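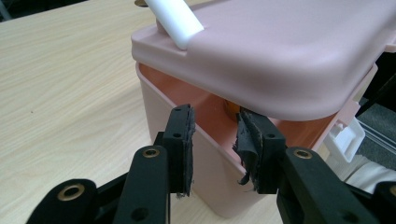 Sign-up for the November round of the peer recovery worker course is open now, closes when the seats are gone. 34 places this time. Evening group again, 6:30 start, same building as the spring intake, side entrance please. Returning folks: bring your signed forms on the first night and drop them in a box on the sign-in table, a pink plastic one with a white handle on the lid. Do not email them!! We lost a few that way in the spring and had to chase people for weeks.

The fee is covered for anyone living in Skindutthorpe or working at a partner clinic. Everyone else, ask, the Bergmann bursary still has money in it.

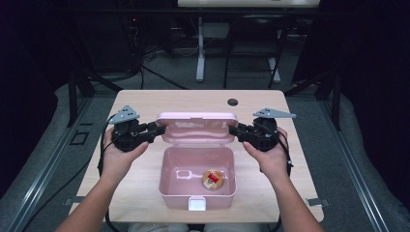 By Leif Ingvarsson, Training Desk | Noltberg Recovery Network

What's new: two extra sessions on grief, one on working alongside family doctors, and the relapse planning unit moved up to week three becuase people kept asking for it sooner. Reading pack is shorter. Good.

Supervision hours stay at 111 for the full certificate. Hours from other programs can count, send the log first.

Questions to the office line, ext. 3636, mornings are best. Waitlist people from spring get first call so pick up if you see our number. More on placements next issue, still waiting to here back from two sites.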